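Mimska Teach Kit: hire and purchase

Hello, and thanks for stopping by. I'm Arsalan Malik and I look after the Mimska range here in Isomstead, which mostly means I pack the cases, answer the phone and spend far too long fiddling with wrist brackets. This page covers the Teach Kit, our set of bits for showing a two-armed robot a job by remote control and saving what you did so you can train on it later.

The short version: you wear the handsets, the robot's arms follow yours, and everything gets recorded together (arm positions, finger positions, head view, wrist view) on one clock. If you've ever tried to line up separate recordings by hand afterwards you'll know why I'm so keen on that last part!

What comes in the case

Two handsets with finger loops, small and large
One head camera on a tilting bracket
Two wrist cameras with their plates and screws
The Mimska recording box and its power lead
4 cable wraps (the good stretchy ones)
A foot pedal for start, stop and "scrap that one"

You'll need your own robot, your own laptop and a table. We don't supply robot hands with the kit, but the handsets will drive most five-fingered ones, and I've got a list of the ones we've tried if you drop me a line.

What I like about it

The pedal. I know, it's the cheapest thing in the box, but having both hands busy and still being able to throw away a bad go without shouting across the room is lovely. We had it as a button on the handset up until April and people kept pressing it by accident halfway through a reach, so off it came.

I'm also very fond of the wrist cameras. The head view gives you the layout of the table, and then the wrist view fills in what happens close to the fingers, where the head camera often can't see past the hand. It does take some getting used to, mind you. The wrist picture is recorded exactly as the camera is mounted, so when the hand turns, the whole room turns with it. You can switch on levelling in the viewer if it makes you queasy, and the saved file stays as it was.

Pink bowl on the green mat, from the head and from the wrist: 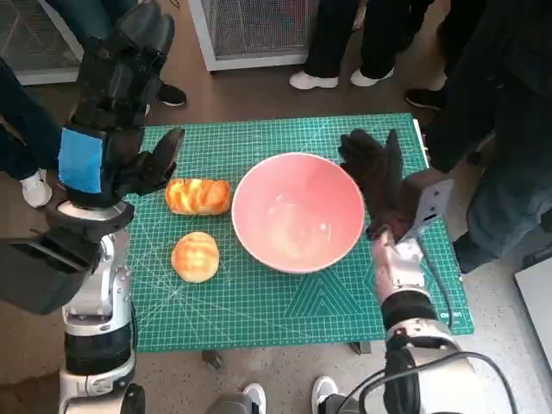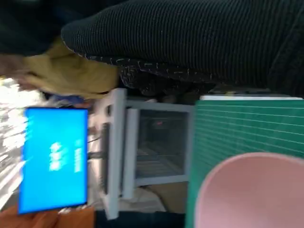
I always tell people to begin with something on this sort of scale. Bread and a bowl is my favourite first job. The bowl is big and forgiving, a long loaf and a round bun need quite different grips, and you find out very quickly whether your finger loops are too loose. Leave the tea towels for another day. Please. I've watched grown adults lose a whole afternoon to a tea towel.

A gridded cutting mat is well worth having too, and any craft shop will sell you one. It makes it easy to put things back where they were between goes, or to shift them a square or two on purpose so your robot doesn't learn just the one spot.

How many goes do I need?

Everyone asks! For a single pick-and-place job I'd plan on 200 clean recordings before you bother training anything. That sounds like a lot, but once you've got the rhythm it goes by faster than you'd think, particularly if you swap drivers. I get sloppy after a while and start dropping my elbows, and that ends up in the data along with everything else.

Setting up

Allow a morning the first time. Fit the wrist plates before you run any cables, then move each arm through its full reach by hand with the power off and check nothing pulls. Leave a proper loop of slack at the elbow. Calibrate the handsets standing where you'll be standing to drive, and keep anyone watching out of reach of the arms while they're live.

If the fingers lag behind yours, turn smoothing down to 3 and try again. It ships a bit higher than I'd choose myself, as the Clesska handsets we used to sell were jumpier and the setting never got changed. It's on my list.

Hire, repairs and spares

The kit can be bought outright or hired by the week, with a minimum hire of 4 weeks. Finger loops wear out and we send replacements free while you're on hire. Repairs go to the Selvanayagam workshop, round the corner from us, so they're usually back with you quite promptly.

Page updated October 2022. The older grey recording box is no longer available, but I still have leads for it if you need one.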